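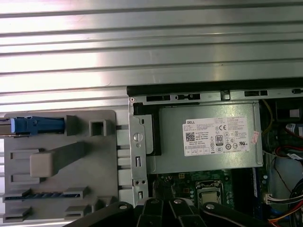 Wrist camera view at the Dranurard bench, with the gray fixture tray on the left and the open desktop on the right.

FOR RELEASE 2022-04-29

Dranurard opens up the setup notes for its desktop teardown cell

Gavmont - We're releasing the full setup and care notes for our two-arm desktop teardown cell, and I get to write the announcement, which mostly means I get to talk about trays and screws for a page or so. Happy to!

If you haven't met the cell, it takes an office desktop tower lying on its side with the panel off, and it works on the parts inside: drives, carriers, cables, the blue plastic latches that so many of these machines have. We call the project Flastetti. It started in February as a bare table and a lot of arguing, and the notes cover everything we've settled on from then until now, including a few things we got wrong first.

The part people ask me about most is the tray. It's a gray fixture plate that sits to the left of the computer, with raised blocks, pegs and slots, and it gives a part somewhere definite to be. A hard drive in its blue carrier can stand upright in a slot, which is a lot easier for a gripper to deal with than a drive lying flat on a table. We went through a pile of layouts before this one (I still have most of them in a drawer, and I'm fond of a couple). The release includes the drawing files, our notes on spacing, and the order we recommend for checking the tray before you run anything.

Do the tray first and the arms second. I can't say that loudly enough. On our old routine we'd line up the arms, feel great about it, then nudge the tray while putting the computer down and have to do the whole thing again. Now the tray goes down, the computer goes down beside it, both get pushed by hand to see if they shift, and only then do we touch a controller.

Next come the grippers, and this is where the care notes get long. Each one is a set of black plates and links held together with screws, and screws work loose. Ours do, anyway. We check them every 50 runs with a hand driver, finger links first and then the body, and we log which ones needed a turn. The log matters more than I expected. When the same screw shows up three checks in a row, we take the link off and look at the hole instead of tightening it yet again.
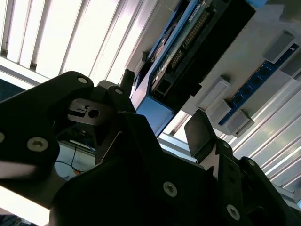

Release notes, page 2

While you're down there with the driver, look at the fingertip pads too. They're flat, and they need to stay flat. A pad that has picked up a burr will still grab a drive carrier just fine, but it'll skate right off a thin cable plug, and you can lose an afternoon blaming the software for it. I know because I did exactly that, and I was pretty rude to the software.

Then check the wrist camera. We wipe the lens, bring the arm over the tray and compare what it sees with a saved view from the last good setup. Lighting gets its own section in the notes. Overhead panels are wonderful for people and a bit of a pain for small cameras, especially when the wrist turns and the lens ends up pointing at the ceiling, so we lock the exposure with the gripper over the work and leave it alone after that.

Cable dressing on the arms is the last of the daily checks. Move each arm slowly through its whole reach and watch the slack. If a cable goes tight anywhere, fix it now - a clip in the wrong place will bother you for weeks. 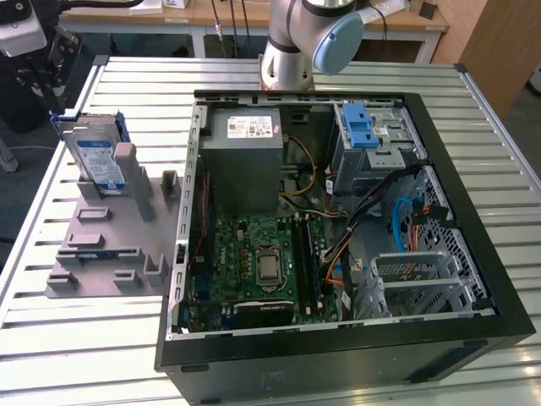 We've logged 1423 runs on the current layout, and the care schedule in the release comes straight out of that log. At 800 runs we took both grippers completely apart, cleaned every link and put them back together with fresh screws. I'd been dreading it, and it was a perfectly pleasant morning with a coffee and a parts mat. The notes walk through it link by link, with the mistakes left in (yes, I put one finger on backward, and yes, it's in there).

The computers need some looking after too. A donor machine that gets opened and worked on over and over ends up with tired latches and stretched plugs. We keep spare carriers on the shelf and swap them before they get sloppy, and we tuck the wiring back to the same starting position each time. Our rule is that if a person has to fiddle with a part to get it to seat, that part comes out of the rotation.

Tang, our machine shop neighbors here in Gavmont, will be cutting fixture plates to our drawings for anyone who doesn't want to make their own. They've been patient with us through every change to the slots, and I'm really glad they're in on this. 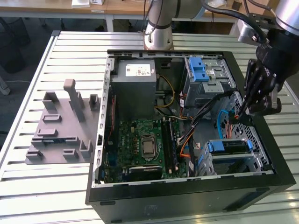 What's in the release

- Drawing files for the fixture tray, with slot and peg spacing
- Setup order for tray, computer, arms and cameras
- The daily check sheet, one side of one page
- The screw log template and the gripper teardown notes
- Our list of parts to keep on the shelf

Getting a copy

The notes are free to download from the Dranurard site starting today. Reporters and shop folks who'd like to see the cell running are welcome in Gavmont; write to the press desk and we'll find a time. If you build one of these and find a better way to hold a drive, please send it to us. We'll try it on our own bench and put it in the next version with your shop's name on it.

About Dranurard

Dranurard builds and maintains small robot cells for taking apart and sorting used office electronics. We're based in Gavmont.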